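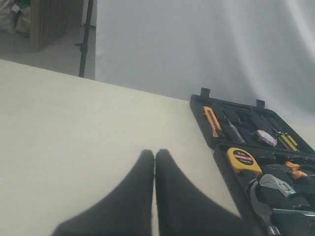 **lmarciniak**
Gripper zero shifts after a watchdog reset and I can't find where it gets lost. Controller is a Drerkex, gripper driver is Gurix, task is picking hand tools out of a molded case and putting them back. After a reset the driver reports position 0 and homed = true. The fingers sit nearly closed next to the case with a thin gap between them, and the driver takes that as full contact. From then on every commanded width is off by the same amount. On the narrow tools it doesn't matter much. On the wrench the grip closes harder than the setpoint and the driver throws fault 569 (current limit, sustained). On Wednesday it threw 569 with the fingers down in the tray, and the arm held position with the gripper motor still loaded until I hit the e-stop.

Settings: current limit 800 mA, watchdog 2,000 ms, 3 retries before latch.

Search this forum
Advanced search
Go

**torque_rip**
Lower the current limit. 800 is too high for hand tools in a plastic tray.

**lmarciniak**
Tried it. The limit changes when the fault trips. It doesn't change the offset. With a lower limit the hammer slips on lift and I get a different fault.

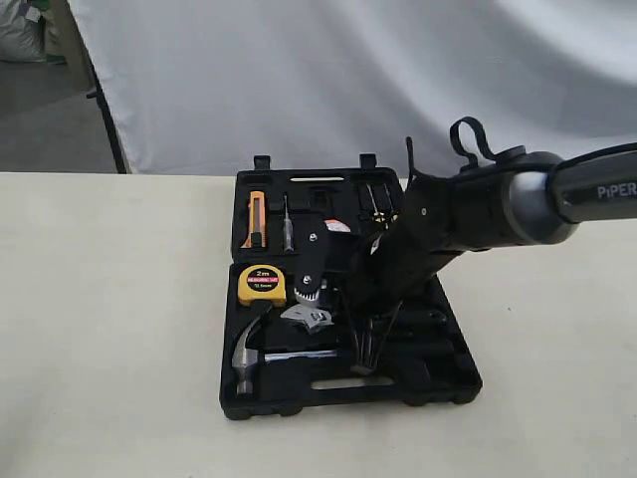 The order of events in the log is always the same: watchdog trips, driver restarts, driver reads the encoder, driver writes that reading as zero. There is no homing move between the restart and the write. If the fingers were fully closed at the trip, the zero is good. If they were partly open, it isn't.

**bogdan_j**
Then it is a homing bug and the current limit is a side topic. Which driver version? The June build of Gurix added "fast restore", which skips homing if the last state was homed. It's on by default. We turned it off on the Podeck cell the same day.

**torque_rip**
I still don't agree that the limit is a side topic. A bad zero should give you a bad grip. It should not give you a motor pushing at 800 mA with no timeout. Those are two faults and the second is the one that hurts somebody.

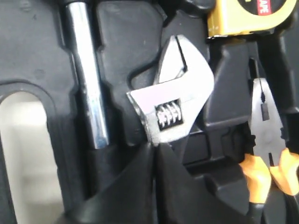

**bogdan_j**
Fair, there should be a timeout. But look at where the fingers have to go before you blame the force side. The wrench head lies in a deep pocket, and the handle drops between two thick ridges of the molding. With an offset zero a finger can easily land on a ridge, and the sustained current is the gripper squeezing the case. Leszek, did the case move when it faulted?

**lmarciniak**
Yes, it shifted on the table. I had put that down to the lift. I'll check the log for the finger width at the moment of the fault.

**bogdan_j**
If the width stalls early, it's the ridge. If it stalls at wrench width, I'm wrong and torque_rip can have the point.

**lmarciniak**
Checked. It stalls wide of the wrench, so plastic. Fast restore was on. I turned it off and forced a watchdog trip with the gripper half open. It now runs a full homing move and the zero is right. 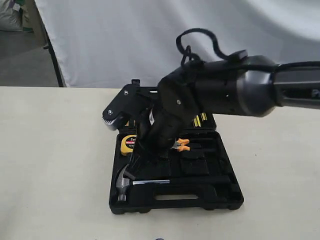 One problem with that: the homing move starts wherever the arm stopped. If the trip happens inside the tray, the gripper homes inside the tray, against whatever is there. I added a check that blocks homing below a set Z height and asks for a manual retract first.

**torque_rip**
Manual retract by whom? If it's a person with a hand near the case, drop the motor enable before the prompt comes up.

**lmarciniak**
The prompt comes up with the gripper motor disabled. The arm stays enabled or it would drop onto the tools.

**torque_rip**
Then put the prompt behind the e-stop reset. An enabled arm and a hand in the tray is not something I'd sign off.

**glowacki_cells**
Same fault code here on a Głowacki fixture, fast restore already off. Watchdog at 2,000 as well. Should I open a new thread?

**bogdan_j**
Yes, new thread, and attach the driver log from before the restart. 569 only tells you the current was high.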